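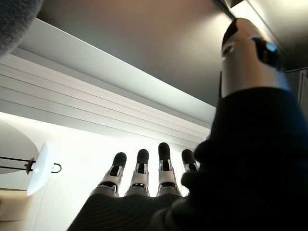
July, 9:40 a.m.
Nollgate notebook, handling rules for soft goods, revision in progress

Purpose of the session: go through the working rules for floor pickup and two-handed holds in a furnished room, and mark which ones are fit to go into the Brandance procedure as written. The current text was drafted for rigid parts on a bench. Most of it carries over. The sections on posture, cables and release do not.

Pre-run check, hands

The existing rule says "inspect grippers before use." Too vague to sign against. Proposed wording:

Inspect each fingertip cap for cuts, lifting edges and trapped fiber. Inspect every open joint gap between finger links for thread. If the palm is covered, check that the cover lies flat and does not reach the joint at the base of the thumb. Do this with the hand de-energized. Record each hand separately.

The last sentence matters. The old sheet has a single box for both hands and it gets ticked after the first one. Drenaveo can hold separate fields, so the form should have them. If thread is found in a joint, the hand stays off until the thread is out and the joint has been moved by hand through its range. Pulling a strand while the finger is under power is not permitted, and the current text never says so. Add it.

Open question: whether knit covers belong on the wear list or the consumables list. Wear list needs a replacement interval and we have no basis for one. Leave as consumable, replace on condition.

Floor pickup

Existing rule: keep the approach path clear. For a bench this means clear of tools. On the floor the robot's own feet are part of the path, and so is any cable lying on the ground nearby. Proposed:

1. Before reaching down, identify both feet, the item and any floor cable in the head camera view. If any of them cannot be seen, stop and re-pose.
2. Feet do not move while a hand is below knee height.
3. Cable loops on the arms are checked in the lowered posture as well as the upright one. A loop that is short when standing can hang well clear of the arm when the arm is down.
4. Furniture edges above the item count as obstacles on the lift, even if they are padded.

Item 4 will draw objections. Upholstery does no damage to a hand at low speed, agreed, but a fingertip that drags along a seat edge picks up side load and the grip check reads it as contact with the item. That is a data problem first and a mechanical one second. Keep it in.

Strong window light on a pale floor should go in the notes under rule 1. White item, pale floor, glare: the operator has to confirm the item outline before the run starts. The wording "identify in view" covers it if people read it strictly. They don't, so spell it out.
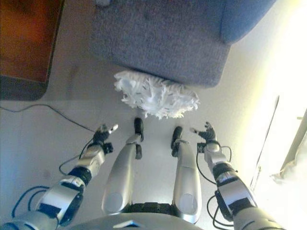 Chauhan, commenting on the circulated draft, objects to rule 2: knee height is not a limit anyone can verify from the head camera, and a rule that cannot be verified at the station should be rewritten or dropped. The comment proposes tying the lock to the commanded posture, so that foot motion is disabled whenever the crouch or seated pose is active, with release only by a separate operator action.

Accepted. New rule 2: foot motion disabled in all lowered poses, released by separate action, release logged. The knee height text is struck. The same objection applies to "low speed" in the contact section, which has no value attached. Marked for rewrite.

Two-handed hold

Fringed and frayed textiles are the difficult case and should be the reference case for the section. Strands lie over the grip point and hide it from the camera, so a visual check alone does not show whether the hand has the cloth body or only the fringe. Proposed:

Grip on the cloth body, inside the hem where there is one. After closing, hold still and compare both hands before any lift. Do not correct a poor grip by pulling outward. Lower, release, take it again. Keep hanging strands away from wrist clamps and cable runs for the whole of the hold. 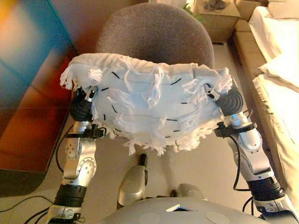

Fig. 3. Two-handed hold, fringed cloth, one upper corner in each gripper.

Stretching the item between the grippers to flatten it is now a separate step with its own stop condition. The old text folded it into the lift.

Logging

The Drenaveo archive stands at 1,679 entries for textile handling. The retention rule keeps the latest 1,000 in full and reduces the others to summaries. Fine for throughput, bad for wear: the early hand inspections are the ones needed for comparison and they are the first to go. Inspection records to be exempt from reduction. Needs agreement from whoever holds the storage budget.

Stops must be logged with the rule number that triggered them. Free text such as "looked wrong" is allowed as an addition, never alone.

Open items

Value for "low speed" in the contact section.
Split inspection fields in the form, left and right.
Wording for the glare note under floor pickup, rule 1.
Sign-off by 2 people for any change to the lowered-pose lock. Brandance procedure currently asks for one.
Renumber after rule 2 is replaced. Check that the stop codes still match.

11:55 a.m. Draft saved to the shared folder, previous version kept alongside it.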